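Notes from month two of collecting demos for the bed-making policy. Splitting this into a few posts.

We started in March with 20 homes signed up through Fulter. Each person gets a hand-held gripper for a week and does their normal bedding chores with it. No robot in the house, just the tool and a charger.

Count as of Friday: 700 episodes in, 394 usable, 201 thrown out, the rest waiting on review. Ehsan Fallahi does the first pass and I do the second.

Most of the 201 went out for tracking loss. Big plain sheets fill the view and the pose estimate drifts. Fast turns do it too.

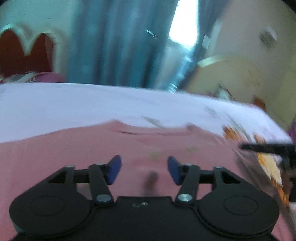
Labeling has been slower than collecting. We mark approach, grasp, drag and release, and people disagree most on where approach starts. My rule now is that it starts when the target fabric is in view and the jaws are open toward it. By that rule a view like this one, blue pads apart over the pink sheet and nothing between them, can count. The blur on the white sheet and the curtain doesn't bother me much if the pads stay sharp. If the pads smear, I drop the clip.

Azadeh Daneshvar asked if we should tell people to move slower. We tried it with two homes. The tracking got better but the motions got strange - long pauses before every grasp, tiny drags. I'd take the faster clips and lose a few.

What I did change is the instruction sheet. It used to say "make the bed." Now it says to pick one corner, pull it to where you want it, let go, and stop. Short episodes are easier to review and much easier to cut.

Patterned fabric is still the weak spot in the set. Lots of plain sheets, not enough prints, and hardly any quilts. Keyvan Mahmoudi is asking the next group of homes to use whatever they have with a pattern on it.

Next up is a first training run on the usable set, with four homes held out completely. Same split Custódio Azevedo used for the towel task, so we can compare. Will post the numbers when I have them - good or bad.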